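Clear Bins for Kitchen Utensils: What I Think After a Summer With Mine

Posted Fri 13 October
6 minute read

I have owned three utensil crocks in my adult life and I have broken all three of them. The last one went in June, when I was reaching past it for the olive oil and my sleeve caught the handle of a ladle (don't ask me how a sleeve catches a ladle, it just does). So when my friend Vesna told me she'd moved all of her cooking tools into a clear plastic bin and was never going back, I was very ready to listen.

The one I bought is the Kerslake open bin, the big one, in clear. They sell it for pantries and I think the label even shows cereal boxes in it, but Vesna uses hers for spatulas and so do I. It cost me 30 dollars at Prurnevberg, the home store over by the bus station, and yes, I stood in the aisle for a while thinking that was a lot for a plastic box. It is a lot for a plastic box! I bought it anyway.

Let me start with what I love. You can see everything. My old crock was a deep ceramic thing, and whatever slid to the bottom stayed at the bottom until Thanksgiving. With this one I look through the side, spot the red handles of the scissors, and grab them. The walls are thick too, and they don't flex when I pick it up with both hands and carry it over to the stove full of stuff.

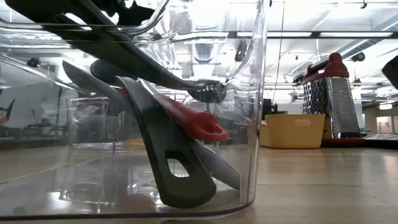 Now the tongs. If you have long tongs you already know they are the bully of any utensil container, and I was worried they'd tip the whole thing over. They don't. I've had them leaning every which way and the bin stays put on my counter, which is more than I can say for the crocks. They do like to lie across everything else, though, so if you want the slotted turner you may be lifting the tongs out first and then putting them back. I've started keeping mine locked shut, and that helps some.

The corners are rounded on the inside, and I didn't think I'd care about that until I had to clean it. Crumbs and that sticky kitchen dust (you know the kind) wipe right out with a sponge. My crock had a sharp little ledge down there that I used to go after with a toothbrush.

On to the complaints, and I do have a few.

First, glare. My kitchen has bright ceiling lights and this thing picks up every one of them. In the evening it's shiny enough that I find myself leaning sideways to see what's in there, and it does take away a little from the whole point of clear plastic. If your kitchen is softer lit you may never notice.

Second, fingerprints and water spots. I have hard water and I've given up. Stojan, who I'm married to, thinks I should dry it with a coffee filter. Stojan has not been seen drying it with a coffee filter.

Third, it's roomy, and roomy is not always good. A short utensil will lie down flat on the bottom the minute you let go of it, and then you're fishing. I'd put anything shorter than your hand in a drawer and save the bin for the tall stuff. I did a big sort one Saturday, everything out on the butcher block, and only put back what I'd cooked with that month. It's a good excuse to find out you own more slotted things than one household needs.
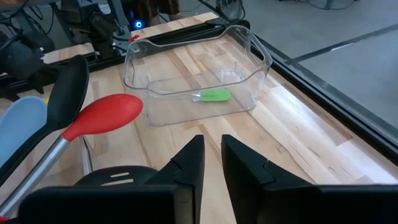 I also looked at the Flaltgate version before I bought mine. It's a bit cheaper, and it comes with a divider, which I liked the idea of. But the one in the store felt thin to me and the divider kept popping out of its slot when I poked at it, so back on the shelf it went. My neighbor Mirjana has it and gets along with it fine, so maybe I got a bad one.

If you mostly use silicone tools, by the way, you'll have an easier time than I do with metal. The soft heads don't clack around and I haven't seen a scratch from them. My steel whisk left a mark near the rim in the first week, and I can see it from across the room, though Stojan says he can't.

Would I buy it again? Yes, but I'd wait for a sale, and I'd get the next size down. Four stars from me. If you've found a way to keep long tongs from taking over, please leave it in the comments, I will try anything at this point.

Contact | Copyright Brusov Home Notes | Back to top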